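Notes on Closing a Household

The present entry continues the series begun in spring on the management of family property. Earlier entries addressed papers and photographs. The subject of this one is the ordinary contents of a house: the dishes, tools, linens and small goods that remain after the furniture has been assigned and the documents have been filed.

My aunt, Glória Serrano, kept a house on Gosau Street for 57 years. She was an orderly person, and her will was clear on the larger matters. It was silent on the contents of the kitchen drawers, the hall closet and the garage. Responsibility for these passed to me as executor, with the agreement of my two cousins. The work began in July and was completed before the first frost.

It is the view of this writer that small goods deserve a procedure of their own. In our family the car was settled in one telephone call. The potato masher required three.

The first step was to establish a list. Each room was entered once, with the door closed behind us, and its contents were written down by type. We did not assign values at this stage. The hall closet alone produced 105 entries, a number of which were extension cords. My younger cousin proposed that the cords be treated as a single item, and the proposal was adopted.

The second step was a period of claims. Each member of the family could name five items from the list, in writing, and give no reason for the choice. Where two people named the same item, it went to the one who lived farther away, on the understanding that the other would have more chances to visit the house before it was sold. This rule was my aunt's own. She had used it to divide her mother's tablecloths, and I have not found a better one. 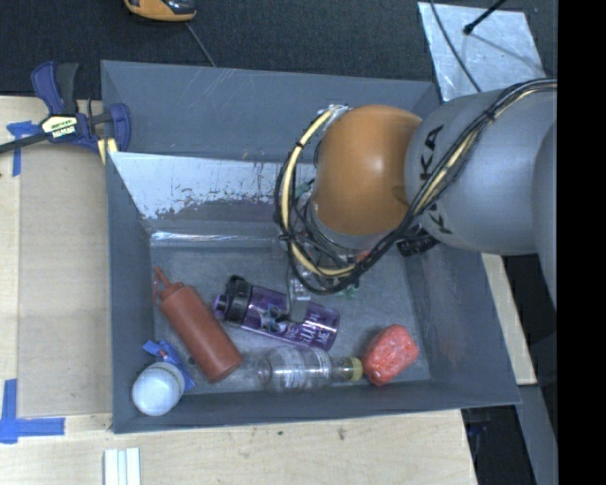
How long should relatives be given to make their claims? Three weeks is enough for most families, provided the list is sent to everyone at the same time and the closing date is printed at the top of the page.

Extensions should be granted only for illness or travel. We granted one, to my older cousin, who was at sea. He claimed the kitchen clock, a cast iron skillet, two wool blankets and the barometer, and left his last choice unused. It was later applied to the garden bench, with general consent.

The third step concerned sale. A dealer by the name of Kolev was invited to view the remaining goods and made a single offer of $1,000 for everything on the first floor. The offer was declined. The sewing machine and the set of wood planes were sold separately to neighbors, at prices that all parties considered fair, and the proceeds were placed in the estate account. Readers in the same position are advised to obtain any offer in writing and to confirm whether removal is included. In our case it was not, and the stairs are narrow.

The fourth step was donation. The local thrift shop accepts kitchen goods and bedding in the mornings only, at the side entrance, and does not accept lamps. Books were taken by the parish school. Paint, solvents and old garden chemicals were set apart from the beginning and delivered to the county collection point, where an appointment is required. I had not known this on the first trip.

One matter remains open. A tin of loose keys was found on the shelf above the washing machine. Four of them have been matched to doors in the house. The others fit nothing that we have been able to locate, and my cousins disagree on whether they should be kept. For the time being they are in my desk.

A further remark is owed to those who have written to ask about letters found inside household goods. We found several, chiefly in cookbooks. These were removed before any donation and added to the family papers under the procedure set out in the second entry of this series. Recipes in my aunt's handwriting were copied for each branch of the family, and the originals went to the cousin who cooks.

The next entry will address the garden, including the division of the peonies, which must wait until the new owners have replied.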